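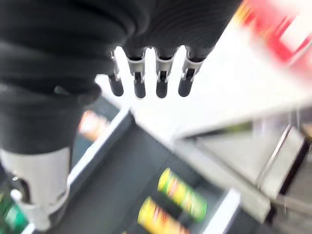
Merle Ngata

Teleoperated Demonstrations for Shelf Restocking
Project report, Bornilora group

Last updated: December

1. Aim

The project asked whether a shelf-handling policy could be trained from demonstrations given entirely by remote control. Earlier work by Gearóid Doherty used hand guidance, with the operator moving the arm directly. That method gave smooth paths but put a person in front of the head camera for most of each recording.

2. Method

The operator wore tracked gloves and a headset showing the head camera view. Finger angles were mapped to the robot hand joint by joint, and wrist pose was sent at 30 Hz. A second view came from a small camera at the wrist. Both streams were logged with joint positions and the operator's commands.

A total of 400 demonstrations were recorded. Each began with the arm clear of the shelf and ended when the operator pressed a foot switch. Episodes with a dropped item were kept but labeled, so they could be left out of training or used separately – both were tried.
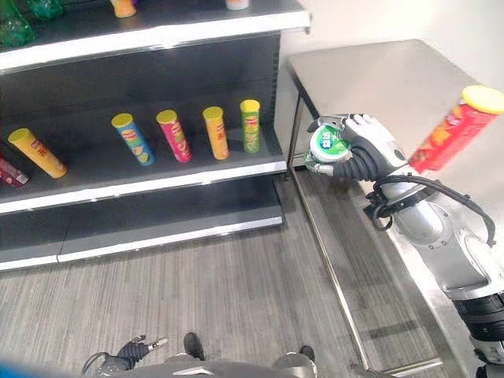 Grasp approach was the main variable in the demonstrations. Operators were told to choose a side or top approach before moving the arm and to hold to it. Small, low items were harder to teach than tall ones. With the green-and-white tin held palm-down between thumb and fingers, just above the near edge of the steel table, the back of the hand faces the head camera, and the operator has to judge fingertip contact from the wrist view. Chip cans gave a clearer target, but a can leaning on the shelf needed a wrist roll that novice operators often added too late.

3. Results

Median command delay was 28 ms. Delay was not a significant predictor of failed grasps. Operator experience was: most labeled drops came from the first session of each new operator. Training with the drops left out gave steadier grasps but poorer recovery after a slip.

4. Limits

The gloves drifted during long sessions and had to be recalibrated by hand. No force feedback was available – grip closure was judged by eye.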